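Has anyone used the Valtov two-arm sorting kit for small electronics parts?

Last updated 2/6/19

Posted by benchside_tom

We do light assembly in a small shop and are looking at the Valtov kit sold through Skatora. The work we have in mind is kitting: one round circuit board and one wire harness go together into a tray, and the tray goes to the person who does the soldering. Right now a person does all the picking, and it takes up most of a morning.

The sales sheet says the kit comes with two arms, two grippers, a controller and the software to teach pick positions. It says boards are no problem and that harnesses are "supported." I would like to know what supported means. Our harnesses are thin loose wires with crimped terminals on the ends, and no two of them lie the same way. Can it pick them out of a plastic bin without pulling on the terminals? I also want to know how long setup takes for someone who has not programmed an arm before, and whether the Hollis kit is worth a look instead.

Posted by prikgate_lines

We have had the Valtov kit at our Prikgate shop for three months and use it for close to the same job. Boards were easy. We had round ones being picked the first afternoon. The gripper holds them by the rim and you can set the closing force low enough that it does not mark anything.

Harnesses took a lot longer. The software wants you to teach a grasp point, and a grasp point on a loose wire is never where it was last time. What worked for us was giving each type of part its own tray and teaching the arm to look for something fixed on the harness. A sleeve is good for this. We have a braided harness with short black sleeves on it and the arm goes for the sleeve nearly every time. Plain twisted wire is worse.
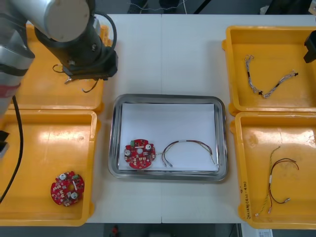
Set the drop point before you teach any of the picks. We put ours in the middle of the table so both arms could get to it, and that saved a lot of motion. If you put it on one side, one arm ends up waiting on the other. Line the drop tray with paper if it is bare metal — our camera had trouble with the shine until we did that.

On terminals, we bent a few in the first week. After we slowed the lift down it mostly stopped. Over a full shift we get 88 kits with one person checking them. The same person by hand did more than that, but she was doing only that.

Setup was 165 hours of our own time if I count everything, including the hours we spent on things that did not work. Skatora will send someone out for a fee. I would pay it if I were doing this again. The manual covers the arms well and the grippers hardly at all.

Posted by mw_rework

Tried Hollis. It is cheaper but it was one arm when I bought it, so check that. Good for boards. I gave up on wires.

Posted by old_crimper

I have not used this kit, but I have built harnesses for a long time. Whatever you buy, ask the seller to run your own parts before you sign anything. Send them a bag of your worst ones, the tangled ones from the bottom of the bin. A straight new harness laid flat in a tray tells you very little. Also ask who pays for replacement gripper fingers and how long they take to ship.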